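Flilwood update teaches two arms to wait for each other
28 August 2019

Sarkar, the small Ternstead software firm, has released a new version of Flilwood, its planner for paired robot arms. The headline feature is patience.

Earlier versions planned each arm separately and hoped for the best – a policy familiar to anyone who has folded a sheet with a relative. The new one puts both arms on a single timeline, so the second gripper can close in while the first keeps its hold. Cloth is the test of choice, being cheap, floppy and never the same shape twice.
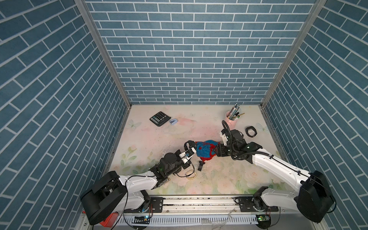

What has changed

Replanning now takes 40 milliseconds, down from 200 in the February release. Sarkar's own trials had the arms complete 175 of 182 cloth pick-ups. The release notes put the other seven down to "disagreement", and leave it there.

The perception module, Ham, has also been reworked to ignore stationery and other clutter left near the job. A new log viewer shows which arm was waiting for which, and for how long.

The update is free to existing licence holders. The manual will follow.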